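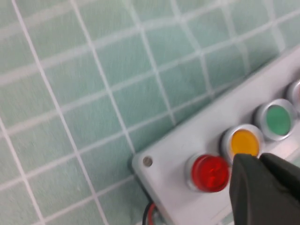
The Button Box Comes Home

Why people are putting arcade-style controls on their desks, and whether any of them need to

By Parvaneh Moradi

Trí Bạch keeps his on the left side of the desk, where a coffee used to go. Red mutes his microphone. Yellow turns on the lamp over his drafting board. Green starts a playlist he has heard so often that he no longer notices it. Each of those jobs could be done with a key on his laptop, and until last June each of them was.

"I know," he says, before I have asked.

I had come to ask, though. For the past few months I have been hearing about button boxes from people who otherwise show no interest in gadgets. The pitch is always close to the same. A screen asks too much of you. A real button, a thing with some travel in it and a light underneath, asks nothing. You push it and get on with your day. It sounds good, and I have learned to be careful around things that sound good and cost money.

The boxes are simple enough. You have a plastic case, a row of colored push buttons, usually with metal rings around them, and a small board inside that tells a computer which one you pressed. Kullon, a small outfit that sells them ready-made, charges $80 for its basic model. Fereo sells a kit for less, on the condition that you own a soldering iron and a free evening. At the far end is the Cludano, at $420, which has a heavier case and a printed booklet about attention that I read twice without learning anything.

I borrowed the Kullon and the Cludano and used each for two weeks.

Let me be fair to the buttons first. They feel good. The caps are domed, they catch the light, and your finger finds them without help. When I muted a call with a proper push instead of hunting for a tiny icon, I felt a small satisfaction every time, and it hadn't worn off by the end. My old desk phone used to give me something like it.

The trouble started on the third day, when I ran out of things for the buttons to do. Mute was easy. A second button opened my calendar. After that I was inventing chores. I set one to open a new blank document and pressed it by accident so often that I had 22 untitled files by the end of the week. The fourth button I left alone, and it sat there lit up and waiting, like a doorman at an empty building.

Sơn Đoàn, who repairs pinball tables and vending machines and has replaced more push buttons than he cares to think about, was not surprised. He thinks people have the order backward.

"In a machine, the job comes first," he told me. "There's a coin return, so somebody puts in a coin return button. You people buy the button and then go looking for a coin."

He has opinions about color, too. Red should stop something. Green should start something. Yellow is for whatever you want a person to think about for a second. He was unhappy to learn that the Cludano lets you change the glow under each cap to any shade you like, and unhappier when I told him I had made mine all blue. It had looked lovely in the evening. It also meant I had to count across the row to find mute, and one morning I counted wrong and hung up on my editor.

Spacing matters more than the makers let on. The Cludano's buttons sit close together for the sake of a smaller case, and I kept brushing the neighbor of the one I wanted. The cheaper Kullon leaves a finger's width between them and was easier to use without looking. It has visible screws on top, which one reviewer called ugly. I liked them. A screw you can see is a screw you can undo, and the booklet from Cludano says nothing at all about getting inside.

Then there is where to put the thing. Every box in the catalogs sits on a clean desk beside one plant. Mine had to share with a stapler, two notebooks and the cat, Kong, who worked out the green button before I had finished assigning it. A light plastic case also slides. On bare wood, both of mine crept backward with each push until they met the wall. Bạch solved that with a rubbery cutting mat, the kind with a grid printed on it, and lines his box up with the squares whenever he sits down. I tried the same and it worked, though I now owned a mat as well.

The best case for the button box came from someone who didn't set out to make one. Vy Ung bought a Kullon for her mother, Nhung Ngô, whose hands shake and who had given up on the touch screen that runs the lights in her apartment. The box has lived on her kitchen counter ever since. Red turns everything off. Green turns on the hall. Yellow rings her daughter. The last one isn't hooked up to anything.

"She asked me to leave it that way," Ung says. "She says four things is too many to remember."

I returned the Cludano without much regret. The Kullon stayed on my desk a few days past its due date — I still like pressing mute — and then I packed that up too. Bạch has told me he is thinking of buying a second box, to go on the right.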